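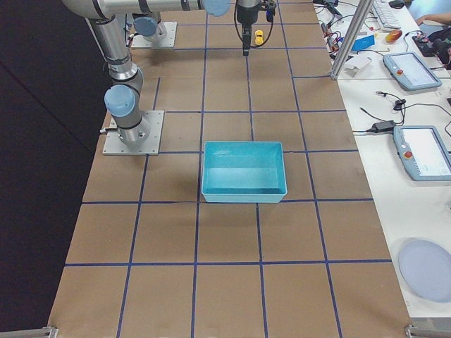 Blue tape grid on a big table: patch it or pull it all up?

Vustell Workroom Forum > Tables, benches and surfaces

ocardenas
Posts: 96
Posted 17/01/2018

We have a big table covered in brown and marked off in squares with blue tape, both directions. The squares are there so everybody puts things down in the same spot and the light blue bin goes back where it was. It works fine for that. The tape itself is starting to look bad.

Some of the strips have small tears along the edge, and there are places where the tape wrinkled or got folded over. I tried lifting one strip at the end to lay it straighter and it started bringing the covering up with it, so I stopped.

Tape is Vorka, one inch, the regular painter's kind. I don't know what the cover is, it came off a roll that was here when I started. 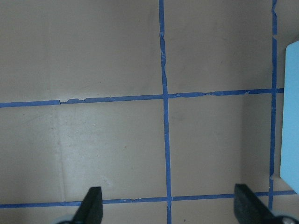 Ragged stretch on the left of the crosswise strip, pinched spot farther right.

Questions:
Can I put new tape over the old, or does that make a ridge?
If I pull it all up, do I have to replace the cover too?
Is there a tape that holds up better and still comes off?

Octavio Cárdenas

millbrook_dan
Posts: 2,231

Don't go over the old tape. I did that on a cutting table and the edges of the top layer started catching on everything within a week. Two layers isn't very thick but you feel it when you slide a box across, and whatever fold is underneath shows through.

Pull it and start clean. If the cover tears, the cover tears. It's brown paper or thin board, it's cheap.

tapley
Posts: 311

I disagree with Dan. For a bad spot a few inches long you can cut the tape on both sides of it with a sharp blade and a straightedge, lift out the bad piece, and drop in a new one butted up to the old ends. Light pressure on the blade or you go through the cover. I've had patches like that last since April.

Relaying a whole table is most of a day. You have to measure all of it over again, and if people are used to where the squares are, they will notice if a line moved half an inch.

millbrook_dan
Posts: 2,231

Butted ends are where it starts peeling again. You're adding two more ends for every patch. On a table that gets used all day that's a lot of ends.

ocardenas
Posts: 96

It does get used all day. Measuring isn't too bad, the table is 96 inches the long way and I still have the marks on a piece of lath. I don't need the lines to be perfect. I need them to stay where they are.

Took a closer look at lunch. The lengthwise strip has ragged edges too, so it isn't only the crosswise ones. The crossings look okay, the tape sits flat on tape there.
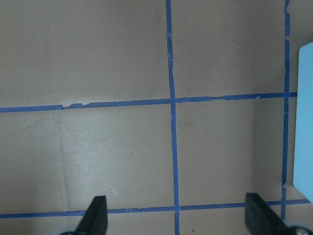
Brenda Ledesma
Posts: 48

Octavio, did whoever laid it pull the tape tight off the roll? Painter's tape stretches. If you stretch it while you stick it down, it tries to shrink back, and then the edges wrinkle and it creeps. Unroll a couple of feet, let it go slack, then lay it and press from the middle out. I use a plastic putty knife with the corners rounded off.

As for the cover, I would replace it at the same time. Nundau sells it in 200 foot rolls and one roll does my benches for a good long while. Tape the cover down underneath the table edge, not on top, or people pick at it.

ocardenas
Posts: 96

I laid about half of it and yes, I pulled it tight. I thought that was how you got a straight line.

Brenda Ledesma
Posts: 48

Most people do it that way. For a straight line, snap a chalk line or draw it in pencil first and lay the slack tape to that.

kes_w
Posts: 19

Is tape needed at all? I drew mine with a wide marker on the paper. No edges to peel. When the paper is worn out I throw it away and draw it again.

tapley
Posts: 311

Marker is fine until you want to move a line. Also hard to see on brown unless you go with black.

kes_w
Posts: 19

I've never had to move a line. Black shows up fine.

ocardenas
Posts: 96

We might move lines, so I'd like to stay with tape. There is already one place where I ran out and started a new piece, and the two don't line up. I could overlap that kind of join next time, maybe a quarter inch?
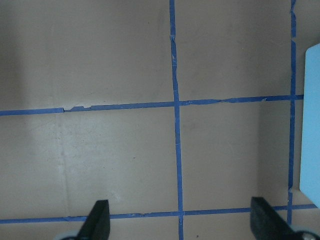
Join on the left side of the crosswise strip, with the step in the line.

millbrook_dan
Posts: 2,231

Better to plan it so each strip is one piece. Check how much is left on the roll before you start a long run and save the short ends for the short direction. If you have to join, put the join under a crossing so the other strip holds it down.

tapley
Posts: 311

Agree on putting it under a crossing.

I'd still patch the worst spots for now and do the whole table when the cover is due. You could try Daza cloth tape on one line and see how it compares. It's thicker, doesn't tear along the edge, but it won't come off the paper clean.

ocardenas
Posts: 96

New cover and new tape then, laid slack this time. I'll use up the Vorka first, I have seven rolls of it in the cabinet. Crosswise strips go down first and lengthwise over them, unless somebody has a reason to do it the other way.

Brenda Ledesma
Posts: 48

Whichever way you slide things most, put those strips on top.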